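Notebook > Robots > Towel folding

4 min read

Thursday, December 27, 2018

So the towel numbers are finally in, and I've been itching to write them up! Quick refresher if you missed the last post: Violeta Mansilla and I have been teaching a policy (we call it Jasta, don't ask) to fold a towel purely from demos recorded with the hand-held gripper. No teleop at all. You hold the fingers, you fold the thing, you do it again until your wrist complains. 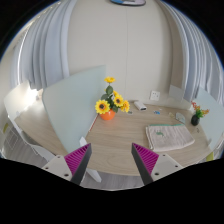

We stopped at 962 demos. I wanted 1000 because I like round numbers, and Violeta said to quit being silly and start training. Then we threw out 269 of them, mostly ones where tracking dropped out halfway through a fold, which hurt a little.

The part I'd been worried about was the pinch. Towel fabric is squishy, so the fingers can close on one layer when you meant to grab two, and from the wrist view those look almost the same (to me, anyway).

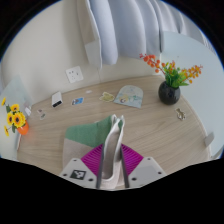

Fingers closed on a fold of the towel, green side to the left.

What helped was dumb and simple: we gave the policy a longer history, so it gets to see the approach as well as the squeeze. Out of 100 trials on the arm, the old version finished 56. The new one? 81! Same demos, same training time.
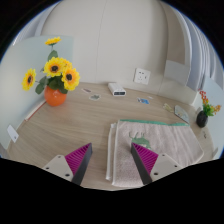 I left the flowers and stickers on the table for all of it, by the way. Violeta tried a run with everything cleared off and the score barely moved, but we only did a handful of those, so I wouldn't lean on it. Next up is a bigger towel, and maybe a T-shirt if I'm feeling brave.

Contact | © 2018 Willbridge Notebook | Back to top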